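Home Shop Hire Repairs Touring Contact

Gretura 15 stage keyboard amp

Last updated: August

Back in stock, small batch. This is the one most of the soul and gospel players round here ask for, so don't hang about if you want one before the autumn dates start.

Single combo cab, 15 inch speaker plus horn. Built for keys and bass-heavy backing tracks, does vocals at a pinch. 6 channels, all with own volume, first 2 have proper mic inputs. Headphone out on the front. Line out on the back for the desk. Weighs a fair bit, get someone on the other handle.

Sound: warm, lots of low end, stays clean when the left hand gets busy. Organ patches come up lovely. Electric piano too, espescially with the treble backed off a touch. Bushra Janjua had one behind her all through the Zombridge run and wouldn't give it back at the end. Ended up buying it.

Not the loudest thing we sell. Fine for clubs, chapels, function rooms, smaller theatres with the desk taking a feed. For bigger rooms look at the Juvell pair instead, or hire (see Hire page).

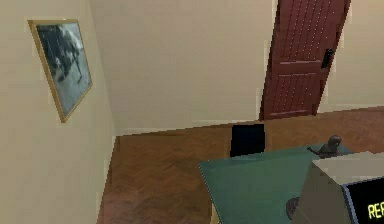 Framed picture on the wall, parquet floor.

Controls are all on the top panel, so you can reach them sitting down. Bass, mid, treble on every channel. One reverb shared between the lot, on or off by footswitch. Footswitch not included, any standard latching one will do. Ekrem Kurtuluş on the repairs bench says keep the reverb under halfway if you're running a vocal mic through it, otherwise it gets muddy.

In the box: amp, mains lead, slip cover, paper manual. Castors are extra. Athanasiadis padded cover fits it as well, bit snug round the handles but it goes on.

Used ones: we've a couple in from the hire fleet, scuffed corners, new speakers fitted. Cheaper. Ring for condition and ask for Mogens, he did the work on them. Part exchange considered on any working keys amp, no valve stuff please, we've no room for it.

Order code 2541. Collection from the shop or we deliver, allow a few days. Tell us when you order if theres stairs.

Try one before you buy, there's a demo amp set up with a stage piano. Afternoons are best, mornings its mostly lessons. Headphones player or full volume, up to you, just shut the door!

Contact the shop | © Zombridge Stage Supplies | Back to top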